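March, 6:40 in the morning

Woke before the alarm again and lay there composing the letter to the Troderska people. In my head it is a masterpiece. On paper it is still one line long and says I am writing about my seeds.

I ordered them in January, when I was weak. A packet of sweet peas, two kinds of dahlia, and a thing called Lusden Pink which the catalog swore would climb a fence "with enthusiasm." What came was 70 onion sets and a receipt for somebody else's birdbath. Order number 2291, which I now know the way I know my own birthday. I have said it over the phone so many times that I caught myself humming it in the shower.

The onions are in a shoebox in the hall. They have started to sprout. I don't want 70 onions, but I can't throw out anything that is trying that hard.

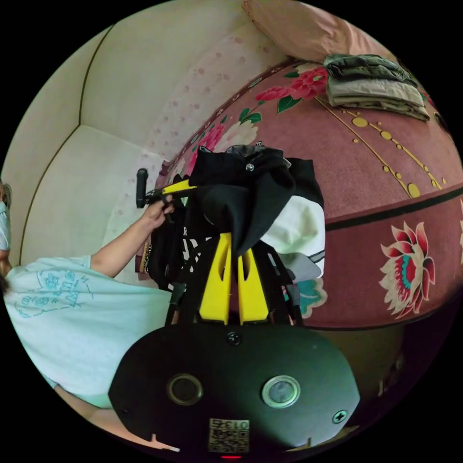 Laundry day, T-shirt with the faces on it.

Walked to Grandanthorpe after breakfast to look at the nursery there, telling myself I was only going to look. Their dahlias were $4 a tuber last spring and are now priced like jewelry. A man ahead of me bought nine of the same one and paid in coins. I came home with a bag of potting mix and a trowel, my third trowel, the other two being somewhere in the yard where I set them down for just a second.

The rain started on the way back and the bag got heavier by the block. By the corner I was carrying it like a toddler who has decided to go limp. Had to stop twice, once under the awning of Sheikh Hardware, where they sell the same potting mix for less.

Soup for lunch. Onion, obviously. It used up four. 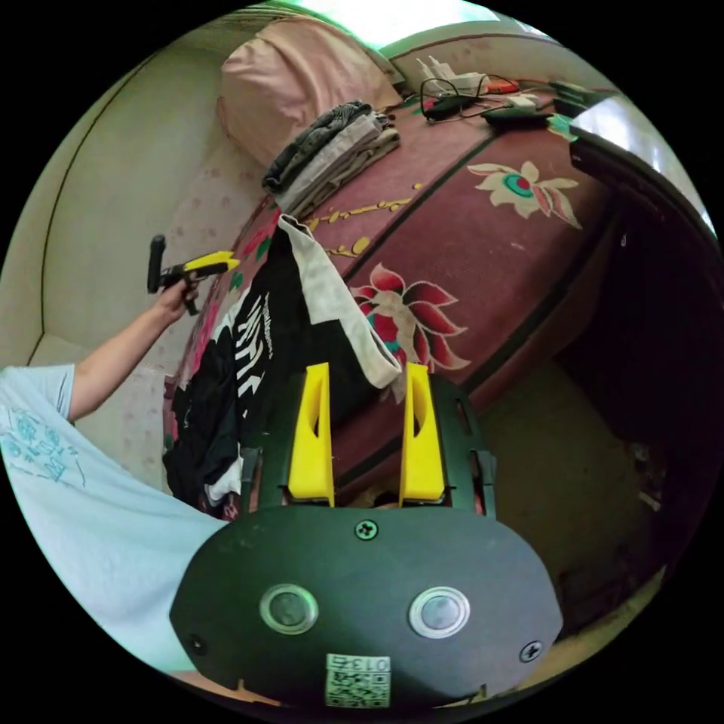 The flower bed along the back wall gets maybe three hours of sun, and I have spent the afternoon pretending it gets six. I drew a plan on the back of the gas bill. Tall things behind, short things in front, and a big blank in the middle where Lusden Pink was supposed to be enthusiastic. I wanted to fill the blank with something loud. My taste in flowers was never refined, and the bedspread is probably the most honest garden plan in the house: a maroon background and great big blooms in red and pink and cream, none of them apologizing to the neighbors. If anything outdoors ever comes up that size I'll charge admission. In the meantime the plan says onions, with a question mark, and then a second question mark pressed so hard it went through to the amount due.

Called Troderska at 4. Recorded music for a long while, something with pan flutes, then a very nice voice who asked for my order number. I gave it with feeling. She said the system shows my sweet peas as delivered and asked whether I had enjoyed them. I said I had enjoyed them in a soup. She wrote that down.

They are sending a replacement. She couldn't say of what.

Moved the shoebox to the kitchen windowsill, where there is more light. Need to buy stamps.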